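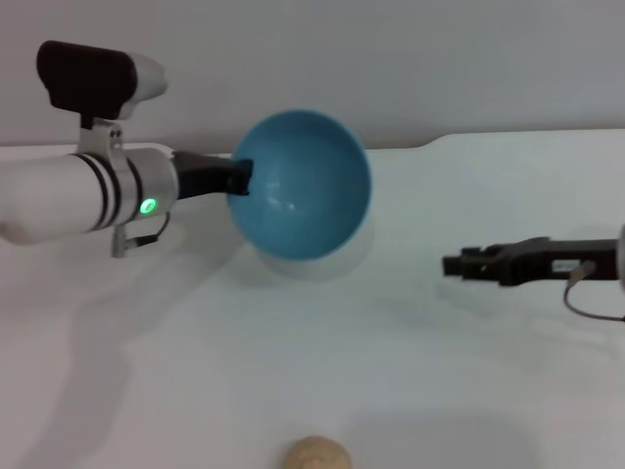 The left arm holds the blue bowl above the table at the Morell workroom.

Two-Arm Collection Moves Into Its Second Phase

June
By Palesa Gumede

The Ketent Institute has begun the second phase of its tabletop collection program, in which staff operators guide a pair of robot arms through everyday handling tasks and save each attempt as a training example. The work is being carried out in the Morell workroom under the direction of Gerrit Joubert, who also led the first phase.

The first phase was limited to tasks that a single arm could complete. An operator would pick up one item, move it, and set it down. Those recordings were used to train an early version of the institute's handling model, known internally as Pidura, and the results were reported to members in the spring issue. The model performed acceptably on the tasks it had been shown. It did poorly when an item needed to be steadied while something else was done to it, as no example of that kind had been recorded.

The second phase addresses this gap. Each task in the current set requires both arms, and in most of them the arms have different duties. In the bowl task, the left arm manages the bowl and the right arm manages a small round item that is to be placed inside it. The operator may lift or tilt the bowl or leave it standing on the table, provided that the choice is noted in the session log. The item may start on the table or in the right gripper.

By the close of the last collection period, 267 attempts at the bowl task had been accepted into the training set. A further 19 were set aside for a second reading. Most of these involved a pause by the operator long enough that reviewers could not agree on whether it formed part of the task.

How an attempt is recorded

The operator sits at a control station outside the work area and moves two hand controls, one for each arm. The cameras and the joint readings are saved together from the moment the operator presses the start pedal until the pedal is pressed again. A short spoken note may be added afterward. Operators are asked to keep the note to a single sentence and to describe only what was attempted, leaving any judgment of quality to the reviewer.

Sessions are held in the morning and again from 2:00 p.m. No operator works at the controls for more than one session in a day. This rule was introduced after a review by Anas Farouk found that attempts recorded late in a double session were slower and contained more corrections. The attempts were usable, but they taught the model a hesitant style that was difficult to remove later.

The table is kept plain and the wall behind it is left bare for the present group of tasks. Mr. Joubert has received several requests from partner groups to introduce patterned surfaces and additional household items. He has confirmed that this will be done, in stages, once the plain-table set is complete. Until then, anyone using the workroom is asked to leave the tabletop clear of tools, paper, and cups, including between sessions.

Starting positions

A frequent question from new operators concerns where the items should be placed before recording begins. Under the first-phase rules, positions were marked with tape and the tape was followed closely. The model learned those positions well and had trouble with any others. Tape is no longer used. The operator now sets the bowl and the second item anywhere both grippers can reach, and is expected to vary the distance between them from one attempt to the next.

Ntombi Zulu, who prepares the training material, has asked that operators also vary the direction from which each gripper approaches. In the early part of the phase, the left gripper nearly always took the bowl from the same portion of the rim. A grip on the near side, or lower on the bowl, is equally valid and is at present underrepresented. Operators who find such a grip awkward should record it all the same and allow the reviewer to decide.

Contact between the two grippers should be avoided. Where light contact does occur, the attempt is to be completed and flagged. Where the contact is more than light, the operator should release both controls and call the duty engineer before continuing.
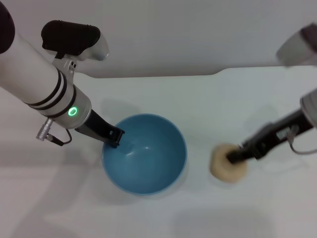 Review and labeling

Every attempt is read by 2 reviewers working separately. Each marks the point at which the grippers first touch an item, the point at which the item is released, and whether the stated task was finished. When the two readings differ by more than a small margin, the attempt is passed to Didier Lefèvre for a decision. His decisions are kept in a shared file, and reviewers are encouraged to consult it before starting a batch.

Unfinished attempts are not discarded. An item that is dropped and picked up again provides an example of recovery, and such examples are scarce. They are labeled as a separate group, and Ms. Zulu determines what share of them enters each training run. Operators must not drop items on purpose to increase this number. The deliberate drops recorded during an earlier trial were easy to recognize and proved to be of little value.

Access for partner groups

The Mofokeng group will be the first partner to receive the bowl task recordings. A sample has been supplied so that its staff can check the file layout against their own tools. Other partners may apply through the program office, stating the intended use and the name of the person responsible for storage. Applications are read every Monday.

Recordings are released with their labels and session logs. Spoken notes are removed beforehand and are available only as written text.

Operator places

There are 3 places open for operators in the afternoon sessions. Previous experience with the controls is not required. Training takes place in the Morell workroom and includes practice attempts that are not added to the set. Staff who wish to be considered should obtain their supervisor's agreement and then write to Mr. Joubert, indicating which afternoons they are available.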